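Comparing Two Gripper Finger Designs for Cloth Folding on a Two-Arm Bench
Final project report, Automation Systems, Hurnlow Polytechnic

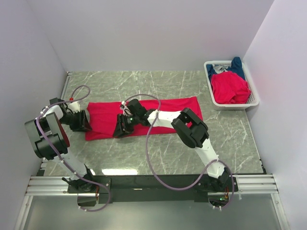 1. Introduction

Our group was asked to choose one part of a working robot cell, change it, and measure what the change did. We chose the gripper fingers. The cell we used has two arms side by side on one edge of a bench, and the task it was set up for is folding small pieces of cloth. The arms are driven by copying the motion of a pair of hand-moved leader arms, so an operator is in control the whole time.

We picked fingers for two reasons. They are cheap to change, and earlier groups had complained about them. The report from the November group said that most of their failed folds came from the first pinch, when a finger tip has to get under the edge of the cloth or gather enough of it to hold. They put this down to operator skill. We thought the shape of the finger might matter as much, and wanted to find out.

The two sets we compared are called Atar and Illar in this report. Atar is the slotted, angular finger that came with the bench. Illar is our own design, with a thin flat tip and a strip of soft rubber on the inside face.

2. Equipment

Both arms were left as we found them, with the same joints, cables and base plates. We didn't change the motor settings or the controller software. The fingers are held on by screws, and changing a full set on both arms took us most of a lab break the first time and a good deal less after that.

The work surface is a hard sheet with a marble pattern, walled on three sides. The walls stop cloth from going off the back and also keep the background the same colour for the cameras. The pale colour helps, as red cloth shows up clearly against it and against the grey-green surface.

A fixed camera recorded every trial. We had planned to use a second camera on each wrist, but the views were blocked by the fingers once they closed, and the blocked part was different for each finger set. Comparing them would have been unfair, so we scored everything from the fixed camera.

Illar fingers were printed in the Giannakopoulos Workshop on campus. The first print was too thin at the root and bent when the gripper closed. The second had a rib added along the back. All results below are for the second print.

3. Method

Each trial began with a cloth laid out on the surface. The operator had to pick up one edge with both grippers, fold it over, and let go. We wanted three starting layouts:

Flat: a single layer with no folds.
Strip: already folded into a long, narrow piece, so that each gripper has to deal with more than one layer.
Crumpled: dropped from above the bench and not touched again.

We ran 70 trials with each finger set. The layouts were put in mixed order from a printed list so the operator could not get a run of easy ones. After every trial the cloth was taken off and laid out fresh.

A trial was scored as a pass if the edge was picked up by both grippers, stayed held through the fold, and was released without dragging the cloth out of place. We allowed 2 attempts at the first pinch. A third attempt counted as a fail even if the fold was good in the end.

Gripper closing force was set with a single number in the controller, on a scale with no units. We used 580 for both sets. This was a compromise. Atar would probably have done better a little higher, and Illar started to bend above it. We kept one value so that only the fingers changed.

Everyone in the group took turns as operator. Each person did the same number of trials with each set, and did a short practice session with both before any scoring.

4. Results

Illar was better on the flat layout. The thin tip could be slid along the surface until it went under the edge, and the rubber held the cloth once the gripper closed. With Atar the operator had to press down and pinch up a small ridge of cloth, which worked, but usually took the second attempt.

On the strip layout the order was reversed. Illar tended to pick up the top layer and leave the others behind, so the fold opened up as the arm lifted. Atar took a bigger bite and held all the layers together. The slots in the finger seemed to help here, because cloth pushed into them and did not slide out sideways.

On the crumpled layout we could not separate the two sets. Both could grab the cloth without trouble, and the hard part was getting it flat enough to fold. The fails came from the operator losing track of which edge was which.

Release was the one place where Illar was clearly worse. The rubber clung to the fabric, and in 6 trials the cloth came back up with the finger after the gripper had opened. This did not happen with Atar. Dusting the rubber with chalk fixed it for a few trials and then it came back. We stopped using chalk as it left marks on the surface.

5. Problems during testing

Cables. On both arms the cable runs along the outside of the links and is held by small ties. If the loop near the gripper is too short it pulls on the wrist when the arm reaches far forward. If it is too long it hangs down into the cloth. We lost part of one session to this and threw out the trials from it. The ties should be checked before each session, and we now have a line for this on the set-up sheet.

Reach. When both arms work near the middle of the bench the elbows come close together. The software has no check for this. We asked operators to keep the right arm low and let the left arm come over from its own side. That was easy enough for the flat layout but awkward for the strip, where one gripper often has to hold near the middle.

Reflections. The surface is shiny and the room lights show in it as bright patches. They did not affect our scoring, which was done by eye. They could be a problem for anyone who wants to find the cloth edges with software. A matt sheet would be worth trying.

Wear. The rubber strips started to peel at the corners near the end of the trials. We glued them back once. We did not measure whether the grip got weaker as the rubber wore, and it may have.

6. Discussion

The finger shape made a difference, but which set is better depends on the layout. For single layers we would use Illar. For stacked layers we would use Atar. The November group worked mostly with single layers, and that fits with their trouble at the first pinch.

The shared force setting is the weakest part of our method. It was fair in the sense that both sets got the same number, but the right number for one is not the right number for the other. A better test would find the best setting for each set first and then compare them at those settings. We did not have enough bench time to do this.

We also only used one kind of fabric for scored trials. We tried a few other pieces for interest, including a heavier dark blue one, and Illar had a harder time getting under its edge. We did not score those and don't want to claim anything from them.

An obvious next step is to mix the sets, with Illar on one arm and Atar on the other. In many folds one gripper does the lifting and the other mostly holds, so they may not need the same fingers. The screw pattern is the same on both arms, so no new parts are needed. A tip without rubber right at the end might also solve the release problem while keeping the grip further back.

7. Files and parts

The drawings for both prints of Illar, the trial list and the score sheets are in the Hurnlow course folder. The spare fingers are in the drawer under the bench in a labelled bag. The Atar set has been put back on both arms and the force setting has been left at 580.

Submitted June 17, 2022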